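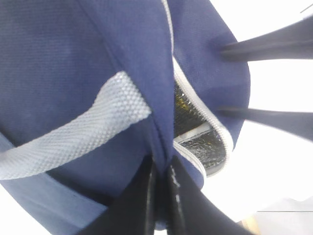

Emil Trummer wrote to me after my last post to say that I had the wrong house. The founder of Jeltstead, he said, never slept a night in the brick place on the hill that has the sign out front. He lived in the frame building behind the feed store, the one with the porch torn off, and the brick house was put up by his son-in-law after the old man was dead.

I have now spent the better part of the summer on this, and I think Emil is right. I am going to set down what I found, partly to correct the May post and partly so I stop getting the same email.

The town celebrates Founder's Day every fall. When I was a kid it meant a parade, a reading of the town charter from the steps of the brick house, and a sheet cake. The reading was always done by somebody in a tall hat. This year there was no parade. They did the reading over video and asked people to send in short recorded greetings, which were played one after another. I watched all of it. The sound was bad on most of them but I liked it more than I thought I would. A woman who moved away 51 years ago sent one from her kitchen and sang the school song.

In the video the reader stood in front of the brick house, as always, and said that the charter was signed in its front parlor. I repeated that in May without checking. It is on the sign, and it is in the pamphlet they hand out at the library.

The trouble is the deed. The county has the deed books on film, and the clerk let me use the reader for 20 minutes at a time, with the door open and a mask on. The lot where the brick house stands was still pasture when the charter was signed. It belonged to a family named Rizzi, who grazed sheep on it and sold it for 900 dollars eight years later. The buyer was the son-in-law. There is no mention of a building in that sale. The next tax list has a house on it, and the tax goes up a lot.

So the charter was signed somewhere else. The charter itself only says "at the house of the undersigned," and he was the undersigned. The feed store lot was in his name that whole time. It is the only lot in town that was, as far as I can find. I looked under three spellings.

I also went through the letters. There are 2 boxes of them at the library, and most are about money and fences. In one he complains that the smell from the mill comes in at the back door when the wind is wrong. You could not smell the mill from the hill. From behind the feed store you would have smelled it every day. I don't call that proof, but it goes with the rest.

Where did the story come from? My guess is the centennial. The newspaper from that week has a long piece about the brick house, which had just been painted, and it calls the house "the home of the founder's family." That is true as far as it goes. The program printed the next year says "the home of the founder." After that everybody copied the program, including me.

Vernon Lavoie read a draft of this and thinks I am being too hard on the sign. His point is that the founder may have visited his daughter and held meetings on the hill — he calls it the founder's house in a loose sense. But he was buried before the first brick was laid, so I don't see how he could have. Vernon says the dates on the tax list could be off by a year or two. They would have to be off by more than that. We have agreed to leave it there.

I don't want the sign pulled down. It is a good house and it has been looked after. A second sign behind the feed store would be enough, with the right date on it. The frame building is in poor shape. The roof on the north side has been patched with sheet metal and the lot is used for storing pallets. I wrote to the owner to ask if I could see the inside and have not heard back.

Two smaller corrections while I'm at it. The charter had nine signers and I wrote eight. And the creek in the third paragraph of the May post was Plider Creek at the time. The name it has now came later, with the railroad.

If you have family papers that mention the feed store lot, I would like to see them. Copies are fine. I'm most interested in anything from before the railroad.

Posted October 4, 2020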